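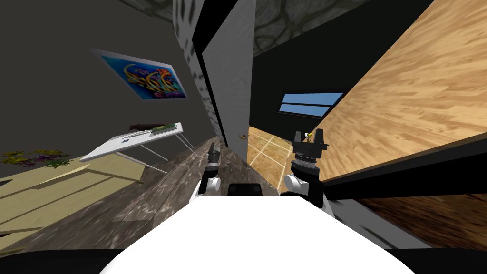
Nitard 试用评测:从十条示教扩出一整套训练数据

发布于 1/30/22

去年八月开始用 Nitard,到现在够写一篇完整的评测了。它的卖点是一种数据扩增方法:人在仿真里遥操作做少量示教,软件把每条示教切成以物体为参照的片段,换房间、换物体、换摆放之后重新拼接、重新执行,只留下执行成功的。装好之后得到的是一个家庭场景库、一套双臂移动机器人的模型、遥操作界面和扩增脚本。训练代码也带了一份,质量一般,后面会说。

先交代使用背景。我做的是室内操作策略,任务多半是拿起、放下、递到另一只手这一类。以前用 Allbridge 的仿真环境自己写脚本专家,每换一个物体就要改一次抓取点,改到后来脚本比策略还难维护。换 Nitard 的目的很简单,看它能不能把写脚本的时间省下来,同时训出来的策略不要比以前差。

安装

安装包分成引擎、场景、物体三部分,场景部分最大,下载花了一个晚上。文档里写支持多卡渲染,我用一台装了2张显卡的工作站,第二张卡默认是不启用的,要在配置文件里手动打开,文档的这一节放在附录里,容易漏掉。依赖的版本锁得很死,建议单独建环境,不要和别的仿真器混装。我第一次就是装在旧环境里,物理库被降级,Allbridge 那边的任务全部跑不起来,重新配了一遍才恢复。

界面是英文的,报错信息写得还算清楚。启动一个场景的时间比较长,场景加载完以后再重置就很快。批量生成时要尽量在同一个房间里多跑几次再换房间,按默认的随机顺序跑,大部分时间都耗在加载上。这个选项叫房间驻留,默认是关的,打开以后生成速度有明显变化。

场景和物体

场景是按整套住宅做的,房间之间有门洞相通,机器人可以开过去。材质随机化做得比较激进,墙面、地面、天花板、台面都会换,有时候换出来的组合在真实住宅里不太会见到。对训练来说这没什么坏处,我拿固定材质和随机材质各训过一次,随机材质那一版在新房间里的表现更稳定。单看画面的话,会觉得有些房间很怪,这个要有心理准备。

物体库的覆盖面不错,厨房和桌面的小件居多,网格精度参差不齐。有一部分物体是从公开模型整理来的,碰撞体用凸分解自动生成,细柄、薄边、环形把手这几种形状容易出问题。凸分解把凹的地方填平了,夹爪看着还没有碰到,物理上已经顶住了。遇到这种情况可以在物体的配置里调高分解的细度,代价是仿真变慢。我的做法是只对任务里真正要抓的物体调高,背景里的全部用默认值。

摩擦系数是整个库统一的一个值,这一点我不满意。木头、陶瓷、塑料用同一个摩擦系数,策略学到的夹持力就没有区分。可以自己按物体覆盖,格式很简单,一行一个,只是得自己去填。

示教

每个任务官方建议录10条。遥操作可以用手柄、键盘或者空间鼠标,我用的是空间鼠标。双臂任务一个人操作有点吃力,软件的处理办法是允许一只手先录,录完以后冻结轨迹,再录另一只手,最后合成。合成出来的动作有停顿,一只手做完等另一只手,看起来不自然,但对扩增没有影响,片段本来就是分开切的。

切片需要人工确认。软件根据夹爪开合和末端与物体的距离给出建议的切点,大多数时候可用,偶尔会切得太早,把接近动作切掉一截。切点错了,后面扩出来的轨迹都会带着同样的毛病,所以这一步我每条都看。十条示教看一遍,喝杯茶的工夫就够了,比起后面返工要划算得多。

录制时有一件事文档里没写:末端在抓取之前最好稍微停一下。不停的话,片段边界上的速度不为零,拼接时插值会产生一个小的甩动,对轻的物体来说这个甩动足以把它碰倒。我重录了一遍示教之后,扩增的成功比例提高了不少。

扩增

这是方法的核心,也是我花时间最多的地方。原理不复杂。每个片段都表示成末端相对于目标物体的位姿序列,新场景里物体换了位置,就把整段序列跟着变换过去,片段与片段之间用插值补上,然后在仿真里从头执行。执行成功的存下来,失败的扔掉。没有学习的成分,也不需要优化器,所以出了问题比较好查。

我的目标是每个任务2000条成功轨迹。简单的桌面抓取跑一夜就够,双手交接要跑好几天。失败的原因软件会分类记录,有碰撞、滑落、超出工作空间、超时几种。碰撞占大头,多数发生在插值段,机械臂从一个片段的终点直线走到下一个片段的起点,中间有台面边缘或者柜门就撞上去。软件提供了一个可选的避障规划,打开之后碰撞少了,轨迹却变得绕,而且同一个起点每次规划出来的路线不一样,策略学起来更困难。我最后的做法是关掉规划,靠多跑来凑够数量。
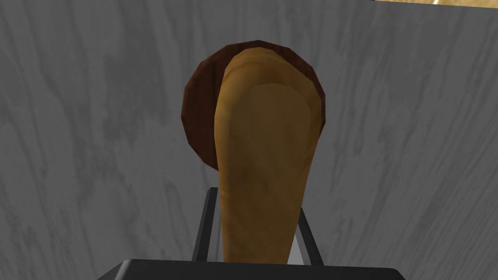

滑落的情况集中在带柄的物体上。夹爪夹在细的一段,重心在另一头,抬起来的时候物体会绕着夹持点转。方法本身只记录末端相对于物体的位姿,示教时夹在哪里,扩增时就还夹在哪里,如果那一次夹得偏,扩出来的全都偏。要解决只能在示教里有意识地换几个夹持位置,让十条示教之间有差别。官方教程里的十条示教几乎一模一样,照着录的话在这类物体上会吃亏。

物体的尺寸也可以随机缩放。缩放之后位姿序列并不会跟着按比例调整,柄变粗了,夹爪的开口还是原来的开口,接近的时候就可能顶到侧面。我把缩放范围收窄到默认的一半,失败率降下来,多样性损失了一点,可以接受。

腕部相机

两只手都可以加腕部相机,位置和朝向写在机器人的配置里。默认朝向比较低,夹爪本身在画面里占得多。腕部画面对最后一段接近动作帮助很大,只用头部相机训练的策略,常常在离物体很近的地方左右犹豫,加上腕部相机以后这个现象少了许多。

要注意腕部相机离物体近,贴图的分辨率不够时,纹理会糊成一片,或者出现明显的拉伸。有一次我检查策略的注意力图,发现它盯着台面的木纹看,对物体本身反应很弱。后来把台面贴图的随机化单独加强,同时降低了腕部图像的对比度,这个问题就没再出现。是哪一个改动起了作用,我没有分开试,手上机时不够。

渲染腕部画面会拖慢生成速度。Nitard 允许先只存状态,之后再回放补渲染,这个设计很好。先用低画质跑扩增,把失败的筛掉,只对留下来的轨迹补渲染,省了很多显卡时间。补渲染的时候还可以再换一次光照和材质,等于一条轨迹用几次。

训练与结果

自带的训练代码是一个标准的行为克隆实现,能跑,没有断点续训,日志只写到终端。我很快就换成了自己的代码。数据导出的格式是公开的,读取脚本一个下午写完。

评测的设置是每个任务在训练里没有出现过的房间跑50次,物体摆放随机,策略不做任何微调。对比的基线有两个,一个只用原始的十条示教训练,另一个用我以前在 Allbridge 里写的脚本专家产生的同等数量的数据。

只用十条示教的基线基本上不能用,换个房间就会伸手伸到错误的地方。用扩增数据训练的策略在单手抓取上和脚本专家的基线打平,两者的差别小于我换一个随机种子带来的差别。在双手交接上,扩增数据明显占优,我的脚本在交接时机上写得比较死,人的示教要灵活一些。在带柄物体的摆放任务上,扩增数据反而略差,原因就是上面说的夹持位置单一,重录示教之后追平了。

数据量的影响也看了一下。从几百条加到2000条,单手任务后半段的收益已经很小,双手任务还在往上走。如果只做桌面抓取,没有必要生成那么多,把时间花在多换几个房间上更值得。同样的数据量,房间多的那一组在新房间里要好出一截,房间少的那一组在老房间里略好。

还做了一组去掉筛选的实验,把失败的轨迹也放进训练。结果比较差,策略学会了抓空以后继续往目标位置走。这个结果不意外,写在这里是提醒一下,导出时有一个只导出成功轨迹的勾选框,默认没有勾。我第一次训练就是栽在这里,查了两天才查到。

真机方面,我没有同型号的双臂机器人,所以这一部分没有结论。Dallcombe 的评测工具可以把策略搬到另一套仿真物理里跑,我用它做了一次交叉检查,成功率有下降,主要是抓取后滑脱增多,和摩擦系数统一的问题对得上。按物体填了摩擦系数之后重新生成一批数据,下降的幅度小了一些。这说明不了真机上的表现,只能说明策略对原来那套物理参数有依赖。

和同类工具的比较

Allbridge 的物理稳定性更好,长时间跑不会出现物体穿透台面的情况,Nitard 里偶尔会有。但 Allbridge 的场景少,房间之间不连通,做移动操作要自己拼。Ikeda 的工具包也有类似的扩增功能,只支持单臂,界面更友好,新手上手快,物体库小得多。如果任务全是单臂桌面的,Ikeda 的就够用,学习成本低。需要双臂、需要在整套房子里移动,目前我会选 Nitard。

许可证方面,学术使用免费,物体库里有一部分模型禁止再分发,发数据集的时候要先把这一部分过滤出去。软件里有过滤脚本,运行之后会给一个清单,建议对照清单再看一遍,我碰到过标注缺失的物体,给他们发了邮件,下一个版本里补上了。

几个小问题

长时间批量生成会有内存泄漏,我的办法是每跑完一个房间就重启进程。随机种子只控制摆放,不控制材质,要完全复现一批数据必须同时保存材质的日志。机器人底盘停靠的位置是从一个离散的列表里选的,如果目标在角落里,经常选不到合适的停靠点,这条任务就一直超时,日志里显示的原因却是超出工作空间。遇到某个房间的成功率特别低,先去看停靠点。

夹爪的开合在数据里默认存成二值,要连续值得在导出时改参数。做易碎或者柔软物体的人应该需要连续值,不过物体库里目前没有柔软物体。

升级要小心。从我开始用到现在出过一次大版本,片段的存储格式变了,旧的示教需要转换。转换脚本对单臂示教没有问题,双臂示教会丢掉冻结轨迹的时间偏移,左右手对不上。我有两个任务的示教是重录的。

评分和建议

方法本身我给高分,思路直接,出错时能追到具体的片段,产出的数据可以替代脚本专家。软件给中等分,默认选项有好几个设得不合理,文档把重要的内容放在附录。打算试用的话,先拿一个单手抓取任务走完全流程,打开房间驻留,勾上只导出成功轨迹,示教时换着位置夹,抓之前停一下。第一批数据不要急着跑满,生成几十条就回放看看,重点看片段衔接的地方有没有甩动。

我接下来要做的是抽屉和柜门一类的任务。这一类物体在 Nitard 里的支持还标着测试版,铰链的阻尼参数要自己调,目前把手的碰撞体还有问题,等下一个版本出来再试。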